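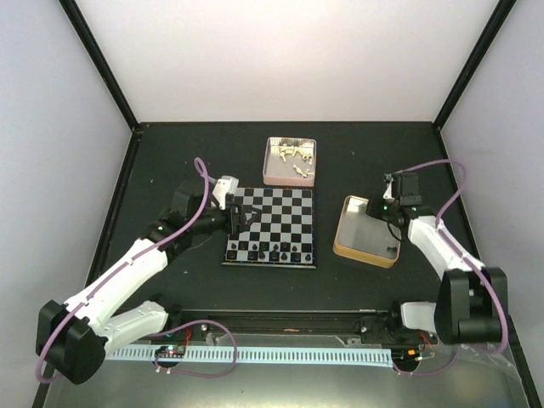

*The board at the Skanville trial, with the black pieces along the near side and the white ones still in the pink tin.*

Latifa Benkirane had promised her uncle she would be fair. The Skanville Chess Club had been offered the Clurkard, a two-armed packing-up service, on trial until October, and as she was the only member who'd ever written a review of anything (a kettle, two stars) the job had fallen to her.

"It sets out and it puts away," said Darragh Costello, who had driven it over for the Urkance company and was still in his good jacket. "Two arms, two tins, one for each colour. You finish your game, you go and have your tea, and you never crawl under a radiator after a bishop again."

"We haven't got radiators," said Latifa, but kindly, and she wrote down *two arms, two tins*.

Old Niall Menzies had pulled his chair up as close as Darragh would let him. Niall had been putting away the club's sets since before Latifa was born, and he had his own way of doing it, pawns first and kings last, with a little pat on the lid when he was through. He'd brought the tins from home. The pink one had held shortbread and the yellow one had held his late wife's buttons, and he'd been a good while deciding whether to lend them at all.

"She'd have liked the purple," he said, nodding at the cables. "She had a cardigan that colour."

Darragh began to explain the monthly plan, which was 104 dollars with servicing thrown in, and then the yearly plan, which was a better deal but harder to follow. Latifa wrote all of it down. Niall went on watching the arms, his chin nearly on his fists, the way he watched the juniors when one of them was about to give away a queen. 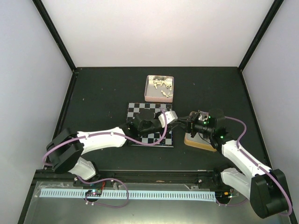
*The two arms close together, between the board and the yellow tin.*

"Look at that, now," he said softly. "They're like two people at a sink."

Latifa looked. She had been working on a sentence about value for money, and she found she'd lost the end of it. There was something neighbourly about the pair of them, leaning in over the board with their elbows out, and she thought of her mother and her aunt doing the dishes after a wedding, forever reaching across each other and never dropping a plate.

"How long does it take?" she asked.

"For a full set? It depends on the set," said Darragh, and to his credit he went a bit pink himself. "You'd be quicker by hand, I won't lie to you. But you'd be doing it by hand."

"I like doing it by hand," said Niall.

It was quiet for a moment. Then Niall cleared his throat and asked whether a person could, if he wanted, do the kings himself and leave the rest to the arms – and would that change the price at all?

Darragh said he'd have to ring the office. Latifa turned to a clean page and wrote, at the top, *four stars, so far*.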